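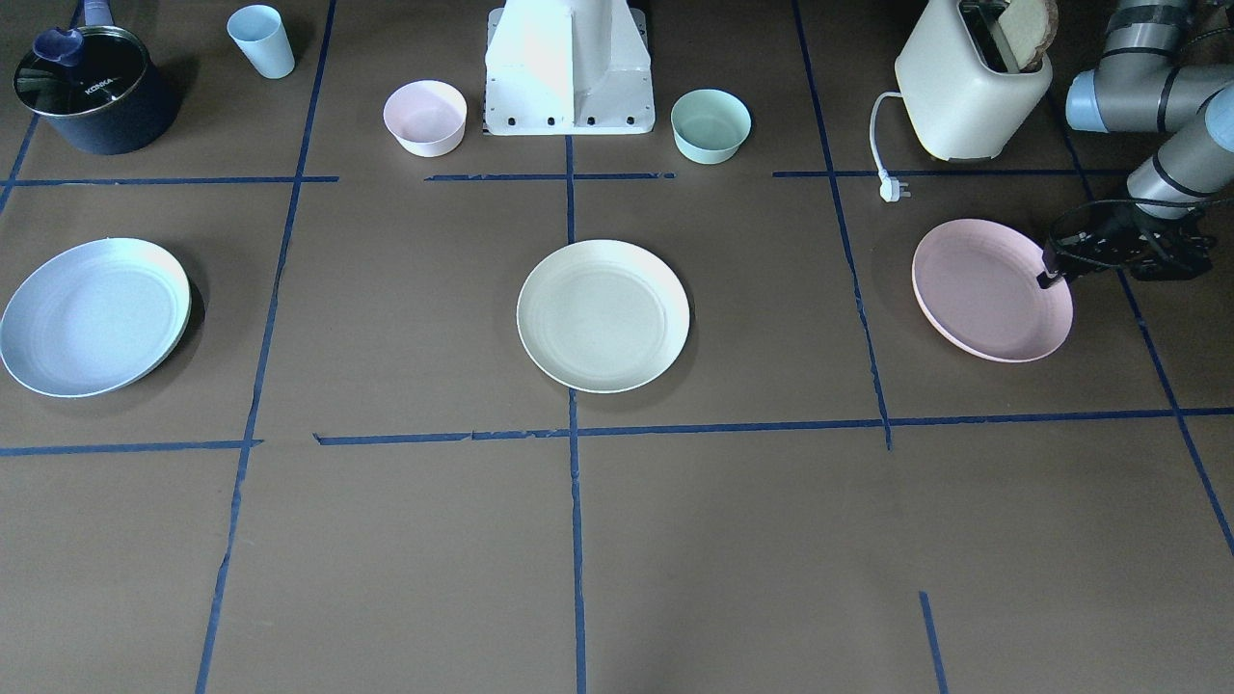
桌面上的胶带线松了、重新贴过以后,机械臂的相机需要重新标定吗?

只有相机或者底座动过的时候才需要重新标定。胶带只给人看,用来摆放物品,程序不读它的位置。

发件人:Savvas Athanasiadis
收件人:Taliser 双臂工作台维护邮件列表
主题:Re: 左臂夹爪向下时偏位,胶带要不要换

Kinoshita 您好,各位好:

谢谢您星期一的来信。我的中文写得比较慢,所以先把您的问题抄在下面,再一段一段地回答。如果有的词用得不对,请直接告诉我。

> 我们 Tolum 的工作台最近有一个问题。左臂从上面去接近盘子的边缘时,
> 手指有时会先碰到盘子,有时离盘子边还有一点距离。右臂没有这个现象。
> 我怀疑是桌面的胶带线移动了,因为中间那条横线已经有点弯,
> 有的地方起了毛边。
> 请问:一、是不是应该先把胶带全部换掉?二、底座的螺栓要不要重新拧?
> 三、夹爪的线缆要不要拆下来检查?
> 另外,夹爪手指是八月换过的,换完以后没有做过零点。
> Kanako Kinoshita

先说结论:我会先做夹爪的零点,然后看底座,然后看线缆,最后才换胶带。您信里最重要的一句话,我认为是最后一句,就是手指换过以后没有做零点。

一、关于夹爪零点

Taliser 的控制程序里,夹爪指尖的长度是一个固定值,保存在工具参数里。换了手指,这个值不会自己改变。就算新手指和旧手指是同一个型号,安装时压得紧一点或者松一点,指尖的位置也会不同。您说右臂没有这个现象,右臂的手指又没有换过,这和我的想法是一致的。

做零点的步骤如下。请先把盘子、碗、杯子和锅都拿走,烤面包机也请拔掉插头拿走,电源线不要留在桌面上。我们 Stockdale 这边有一次没有收线,手臂下降时把线压在了手指下面。幸好速度很慢,只是触发了停机,但是之后花了一个下午检查夹爪。

桌面清空以后,用低速模式把左臂移动到标准块上方,让夹爪完全闭合,再一点一点下降,一直到手指刚刚接触标准块。这时读出的高度应该是226毫米。如果读数不同,请把差值写进左臂的工具参数,不要写进工件坐标。我自己第一次就写错了地方,结果左臂好了,右臂却偏了。

写完以后请重复这个测量,一共做六次,每次都从较高的位置重新下降。如果六次的读数很接近,零点就可以用了。如果读数忽大忽小,那就说明有东西是松的,请继续看下一段。

二、关于底座

在没有确认底座松动以前,请不要重新拧螺栓。重新拧紧时,底座可能会发生很小的位移,之后相机的标定就全部作废,要从头开始。

我的做法是先看标记。我们安装的时候,在每个螺栓头和底座之间画了一条细的油漆线。线是直的,螺栓就没有转过。如果你们那边没有画过线,可以断电以后用扭力扳手按规定值轻轻试一下,扳手马上响就可以停了。底脚前沿的那一排请从中间往两边试,后面的一排也一样。后面那排很难看见,我用一面小镜子。

假如确实有一颗是松的,请先写下是哪一颗,然后按对角的顺序全部拧一遍,再做完整的相机标定。我知道这很花时间,但是我没有找到更短的办法。

三、关于线缆

不需要拆。夹爪旁边的线缆是露在外面的,用眼睛和手就可以检查大部分问题。请让左臂慢慢走完最大的弯曲动作,人站在安全线外面看:线缆有没有被拉直,有没有碰到关节,有没有在同一个地方反复折。然后断电,用手摸一遍外皮。特别要摸靠近接头的那一小段,我们那根坏线的裂口就在那里,从上面看不出来。

我们的左臂运行时间已经超过949小时,中间换过一次线缆。坏掉之前的现象不是位置偏,而是夹爪偶尔没有反应,过几秒又恢复。您描述的问题和这个不像,所以我把线缆排在第三。

四、关于胶带

您说中间那条横线弯了。我们桌上的蓝色胶带也是这样,横线有一点波浪,竖线也不完全直。我以前很想把它们贴得像尺子画的一样,后来不再坚持。格子的作用,是让摆盘子的人知道哪个盘子放在哪个格里。盘子稍微压到线上也没有关系,程序是用相机去找盘子的边缘的。

不过有两种情况我会换。第一种是胶带翘起来,手指或者盘子底会挂到它。第二种是胶带断开的地方太多,新来的同事看不懂格子的边界在哪里。换的时候请不要一次全部撕掉,撕一条,贴一条,这样旧的位置还可以参考。撕的方向要尽量平,不要往上拉。我们的桌面铺的是一层棕色的垫子,往上拉会把垫子拉皱,皱了以后盘子放不平,那才真的会影响抓取。

五、检查的顺序和记录

我把上面的内容写成一个短的顺序,方便您打印:

清空桌面,拔掉并收好所有电源线
左臂零点,六次
右臂零点,只做一次作为对照
看底座螺栓的标记
左臂最大弯曲,看线缆
断电,摸线缆外皮和接头
把盘子放回格子里,左右两臂各试八次,只接近,不夹取
最后再决定换不换胶带

试八次的时候,请把盘子的颜色也写进记录。我们用 Radotero 的识别程序时发现,浅色的盘子在强光下边缘有时找得不准,看起来就像手臂偏了。如果只有某一种颜色的盘子偏,那么问题大概在灯光,您做多少次零点也不会好。请把灯固定在一个亮度,再试一遍。

还有一件小事。您信里写“离盘子边还有一点距离”,不知道这一点是多少。如果方便,请用塞尺量一下,写在回信里。不要用钢尺直接放在盘子和手指之间,手臂还通电的时候更不要这样做。

标准块的图纸我上次发在列表里,附件可能太大,有几位同事没有收到。需要的话请给我单独写信,我再发一次。新版的图纸只改了倒角,高度没有变,所以旧的块可以继续用。

祝工作顺利。

Savvas Athanasiadis
Stockdale 工作台维护

又及:零点做完以后,请一定要点“保存到控制器”,只点“应用”的话,重启以后又会回到旧的值。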